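Household and Shop-Floor Chores Working Group
Minutes of the March meeting

Opened 9:35 a.m.

Present: Albertina Pacheco (chair), Aigars Vanags, Sepehr Moradi, Vitória Amaral (minutes)
Apologies: Gonçalo Baptista

1. Previous minutes

Accepted with one correction. Under item 4, "drawer cycle" should read "drawer task". A cycle is one open and one close; a task also includes whatever is put in or taken out.

2. Scope of the readiness report

Albertina restated the question from Fekorton: which chores can a single-arm machine be left to do now, in a home or on a small shop floor, with no one standing by. The report is to answer chore by chore. A general rating was proposed by Sepehr and not supported.

Aigars asked that "left to do" be defined. Agreed wording: no person within reach of the stop button for the length of the task, and no reset by hand between tasks. By that wording most of the results on file are attended results and must be labelled as such.

3. Drawer and tidy-away tasks

Sepehr spoke to the drawer unit. The three items in current use stay as they are: bowl, snack bag, sponge. They were picked as one rigid, one crumpled and one soft item, and Testano has asked for the same three so that the two sites can be compared.

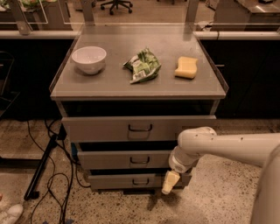 Low drawers remain the harder case. The arm has to come down close to the floor with the wrist near vertical, and there is little room left for error in the approach. Aigars noted that a person doing the same job would bend or use a foot. He would like the report to say plainly that drawer height matters more than drawer weight at this stage.

Vitória asked whether a partly open drawer should count as a valid starting position. Discussion went on for some time. Sepehr was in favour, as drawers in kitchens and workshops are often left that way. Aigars preferred a closed start for repeatability. Resolved: both are valid, recorded separately, and never averaged together.

Open and close results to be listed by drawer position. The existing log has 2,393 entries, of which 242 have no drawer position recorded. Those entries are to be kept in the log and left out of the tables.

4. Soft and crumpled items

Albertina reported on her reading of the Hamada notes. Rigid crockery is treated there as largely a question of grip width. Sponges are treated as easy to hold and hard to place, as the item changes shape on release. Packaging is the least predictable of the three and the notes give no recommended grasp.

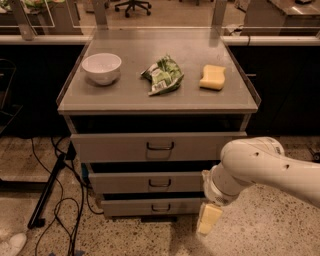 Sepehr's view was that a sponge should be scored on where it ends up, with no marks for the grasp. A machine that picks up a sponge nine times and drops it beside the drawer nine times has not tidied anything. Aigars agreed for household chores but said shop-floor readers will want the grasp figure as well. Both columns to be kept.

Vitória raised the wiping chore. It has been listed under "ready with supervision" since the first draft. She could find no record of a wiped surface being checked afterward, only of the motion being completed. Moved to "not assessed" until a check is written. Sepehr to draft one, using a measured quantity of dry powder in place of a visual judgment.

5. Cost and time

Aigars tabled a comparison of set-up time against task time. Set-up for one station runs to about 300 minutes. He considers this acceptable for a fixed shop-floor position where the furniture does not move, and not acceptable for a home. The chair asked that the home case be worked out properly before it goes in the report. Rearranged furniture, floor cables and a different counter height should each be priced as a new set-up unless shown otherwise.

6. Provisional ratings

The following were adopted for the draft:

Opening a drawer with a fixed handle: ready with supervision.

Closing a drawer: ready with supervision. Partial closes to be recorded as fails. 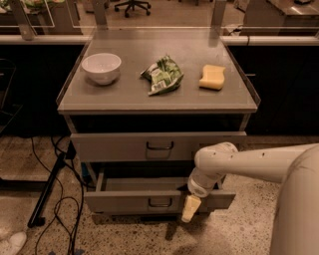
Placing a rigid item in an open drawer: ready with supervision, upper drawers only.

Placing a soft item in an open drawer: not ready.

Sorting packaging from items to be kept: not ready.

Wiping a flat surface: not assessed.

Nothing was rated ready without supervision. Aigars asked that his partial dissent on the first line be noted. He would accept an unattended rating for shop floors with a guarded area.

7. Actions

Sepehr: wiping check, first draft.
Aigars: home set-up costing, including moved furniture.
Vitória: separate the 242 entries and reissue the tables with both sponge columns.
Albertina: write to Drakunville regarding a second site for drawer tasks.
Gonçalo: confirm handle dimensions for section 7 of the report.

8. Other business

None.

Closed 11:10 a.m.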